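克洛特伯格田径场招聘场地维护员（全职一名、兼职两名）

克洛特伯格田径场由帕利茨体育场地管理公司负责日常运营，全年对学校、俱乐部和个人跑步者开放，每年10月承办区内中学生田径运动会。因原有人员调岗，现面向社会招聘场地维护员。

一、工作内容

1. 跑道保洁。每天开场前清扫跑道面层，清除落叶、砂粒和口香糖，每周用低压水冲洗一次。弯道内侧容易积砂，需要人工补扫。

2. 标线检查与补画。对照场地图纸检查分道线、起跑线和接力区标志，发现磨损及时登记。小段补画由维护员完成，整条重画由维利克斯涂料队承担，维护员到场配合放线和验收。

3. 看台清洁。擦拭座席和栏杆，清理排水沟，检查顶棚下的照明。看台下方的器材库也在清洁范围内。

4. 赛事保障。摆放和回收栏架、起跑器、分道标志牌，比赛期间在场待命。
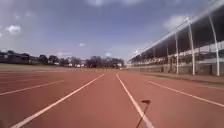

跑道直道与有顶看台

二、岗位与待遇

全职维护员每周工作五天，早班6:30到岗，与晚班按月轮换。试用期两个月，按国家规定缴纳社会保险，提供工作服和午餐。

兼职维护员主要在赛事日和学校集中训练期间上岗，每班300元，当月结清。雨天取消的班次，如在到岗后通知，按半班计。

三、应聘条件

1. 年满18周岁，身体健康，能适应户外作业，夏季场地温度较高，请应聘者自行考虑。
2. 能搬动15公斤左右的器材。
3. 有运动场地、园林或保洁工作经验者优先；会使用划线机、高压清洗机者优先。没有经验的，入职后由领班带教两周。
4. 全职岗位要求住处离场地较近，能按时到早班。

四、报名办法

请填写报名表，附身份证复印件和近期工作经历，交到纳瓦罗路281号场地办公室，或投入办公室门口的信箱。报名截止日期为2020年2月5日。信封上请写明“全职”或“兼职”，两类岗位不能同时申报。

初选通过者由办公室电话通知面试。面试在场地进行，包括简短谈话和一小时实际操作，内容为清扫一段跑道并填写一份检查记录。请穿平底软胶鞋，钉鞋和硬底鞋不得上跑道。未通过初选的不另行通知，材料不退还。

联系人：洛娜·阿基诺（Lorna Aquino），场地主管
办公室电话转分机333，工作日9:00至16:30接听，午间12:00至13:00无人值守。

帕利茨体育场地管理公司
克洛特伯格田径场办公室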